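From the Spare Room: Jacket Season Is Over (For Me)

Every February I swear I'll sort out the closet, and every February I find something else to do. Well, this year I got as far as the bed! I dumped it all on the sheet, put the radio on, and started with the snap-front jackets, which never did behave on a shelf.

My trick is sleeves first. Lay it flat on its back, snaps up, and bring one sleeve straight across the chest, then the other on top, then fold the hem up to the collar. If the cuff wants to flip, let it.

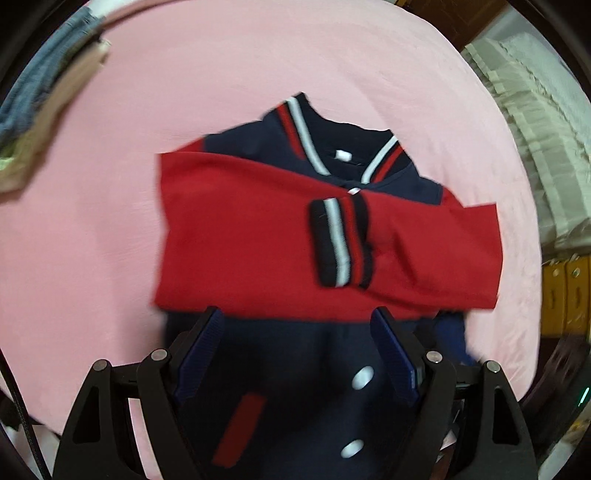

Charito Baluyot

I used to hang these, but the closet rod is 351 years old (okay, it only sags like it is) and I needed the room for coats. Folded, a jacket takes up no more space than a sweater, and I can see the collar stripes from the door.

Then there's the stuff that gets scooped up together because I've lost patience. Jeans, red knits, the odd little thing that has no partner.

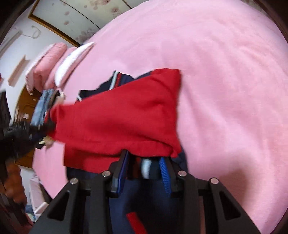 Those go in the second pile, and the second pile waits until after coffee. Soledad Requena wrote in to say she rolls all her denim and stands it up in a drawer, and I'm going to try it with mine. If you have a better way with bulky cuffs, please send it along before the next issue!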